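About Us

Welano is a small workshop and online shop for printed cloths. We make square cloths for the table, for wrapping and for the wall, and a smaller size for cleaning eyeglasses. Our studio is in Graludberg, on the second floor of the old Hollis building, and you enter from the yard side.

How we started

The company was founded by Yu-na Maeng and Rodrigo Leitão. Yu-na studied textile printing and Rodrigo worked for many years in an optician's shop, where he gave every customer a gray cloth in a plastic bag. He did not like this cloth. He asked Yu-na if she could print something better, and she made 60 pieces in her kitchen. They were given as presents to friends, and then the friends wanted to buy more.

The small cloth is still in our program, but today most people know us for the large ones. In our collection there are 17 patterns. Some are flowers, some are drawn from old floor tiles, and the one we sell most is the grid pattern in the style of Mondrian, with thick black lines and fields in red, yellow and dark blue on a cream-white base.
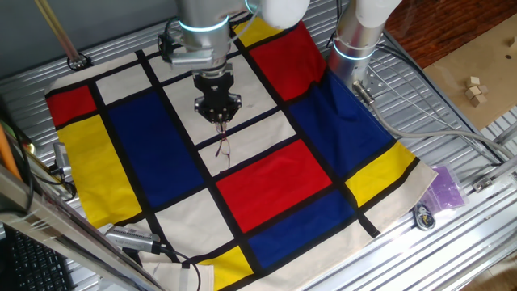

The large grid cloth on the worktable, with a pair of eyeglasses.

The grid looks simple, but it gave us a lot of work. When the black lines are not printed straight, the eye finds it immediately, and a cloth with a crooked line cannot be sold as first quality. Rajeshwari Thevar is responsible for our printing and she checks each cloth on a flat table before it is hemmed. The pieces with small mistakes go to the seconds box, which you can find in the shop at a lower price.

We print in runs of 100 pieces for a new pattern. If the pattern is liked, the next run is 1,000. We prefer to be sold out for some weeks than to keep a full storage room of cloths which no one has asked for.

Who we are

Yu-na Maeng: design and color
Rodrigo Leitão: orders, opticians and shops
Rajeshwari Thevar: printing and quality
Elspeth Baird: sewing and repairs
Ritu Tiwari: customer letters, packing, website

Elspeth also repairs hems. If the edge of your Welano cloth has opened, please send it to us washed and with your name on a paper inside. The repair is free, you pay only the postage to us.

Care of the cloths

Wash with similar colors and without softener. Iron on the back side while the cloth is still a little damp. The folds from the package go away after the first ironing.

Visiting

You are welcome in the studio, but please write to Ritu before you come. We close for the whole month of August. Parking is possible behind the Burkov bakery, next to our yard.

Page last changed: 17/09/2022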